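Features | Kitchen & Workplace Tech
3 July 2021 | By the Features Desk

We use cookies to remember your preferences. By reading on you accept our cookie policy.

Shopping for a second pair of hands

If you have ever bought a dishwasher for a busy kitchen, you know the sticker price is where the conversation starts (and then come the plumber, the electrician and the fellow who has to widen the door!). Robots are much the same, as the catering team at Dunmore found when they sat down last December to plan for a two-armed helper at their plating counter.

They had $68,000 set aside, which felt like a lovely big number until the first full quote came in from Dreton at $123,000. The arms were a fair part of that, but so were the hands, the mounting, the training days and a service plan that ran for two years. Cemmont offered a lease instead, and the team spent many an evening with a pot of coffee and a spreadsheet, working out what they could live without.

What won them over in the end was starting small, with simulation. For a modest monthly fee Zorix builds a kitchen on the computer, dishes and all, and lets you try the layout before a single bolt goes into your own counter.

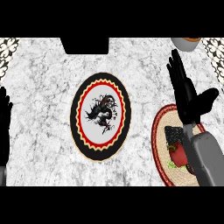
Trying out the counter in simulation, with a red pepper on the plate at right.

Reach is the thing to settle first, they told us, then the hands, and only then the extras. Ask every seller for the yearly upkeep in writing, and keep a little back for spare fingers, which wear out sooner than you'd hope. Dunmore expects to sign for the lease once the new wiring is paid for.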